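Props notebook, December

Prerdale fan film, second short. Continuing from the last entry.

Spent the morning on the handset props. Six are wanted for the bridge scenes, and two have to survive being dropped. The first casting had bubbles along the grip side again. I think I'm stirring too fast. Degassed the next batch for twice as long and it came out cleaner, though the corner by the speaker holes still needs filler. Sanded to 300 and stopped there. Any finer and the primer doesn't hold on this resin.

Clinatora filler works on the small pits but shrinks overnight. Fill proud, leave it, come back. Don't trust it the same day.

Went back over the fan film guidelines for the series we're borrowing from, as we understand them, before committing to anything with an insignia on it. The main points for the shop are still no copied logos on anything we might give away, and no selling props afterward to cover costs. The second one matters more than people in the group think. Somebody suggested on the Dovavgate board that we auction the handsets once the film is out. I've written back that the handsets stay in the bin or go home with whoever made them. If anyone wants to argue it, argue it before the shoot.

The chest badges are our own shape now, a flattened hexagon with a notch at the bottom. I cut a master from styrene and poured a two-part mold. Flash along the notch on every pull so far. The parting line is in the wrong place, and it will have to be remade. I got nine usable badges out of the old mold in the meantime, which covers the bridge crew and leaves the corridor extras without.

Paint: the gray we used in the first short is discontinued. Tried three replacements on scrap. The Mondal gray is closest under the warm lights but goes bluish under the key. Will shoot a test card before painting anything that matters. Spending so far is 273 against a props budget of 300, so whatever gray we pick, it's one can.

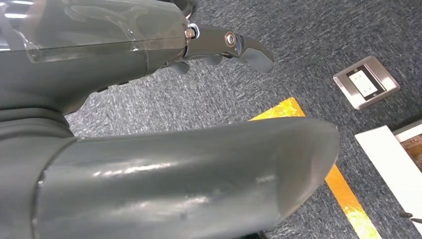
A reply on the build thread, unsigned, said the handsets should go back to the first short's design entirely, because viewers complained when the belt holsters changed between the pilot and the trailer and they'll do it again. They added that anyone who still cares about the film after three years of delays has watched the first one often enough to spot a moved speaker grille.

I take the point on the holsters. On the handsets I don't agree. The old ones had a hinge that failed on set twice in one evening, and we lost most of the airlock scene waiting for glue. The new body has no hinge. It slides. If continuity bothers people, there's a line in the script that puts this one 2 years later, and equipment gets replaced.

Slide mechanism notes:

Rail is brass strip, glued and pinned. Glue alone let go on the third drop. Pinned version has had twenty drops onto the rubber mat and four onto concrete. One corner chip, rail fine.

Spring is too strong. It snaps open loudly enough that the boom will pick it up. Try the lighter spring from the pen bodies.

Stop tab needs to be longer. At present the slide can be pulled all the way off by someone enthusiastic, and we have several of those.

Lights: the single green LED reads well from across the room. The blinking version looked cheap and I've taken it out. Coin cell lasts through an evening if the switch is turned off between takes, so please turn it off between takes.

Started on the captain's chair panel after lunch. The left armrest is solid. The right one still rocks when leaned on, and the base screws have chewed out the particle board. Moved them over by an inch and put a block underneath. Left it clamped.

Still open:

Remake badge mold with the parting line around the back edge.
Test card for grays, both light setups.
Lighter spring, longer tab.
Check whether the background screens use any of the original show's typeface. I think two of them do. Those get redrawn.
Ask on the board who has the box of old holsters. It was on the top shelf in the spring and it isn't there now.

Stopped at 6:40. Second pair of handset halves is in the mold, pull in the morning.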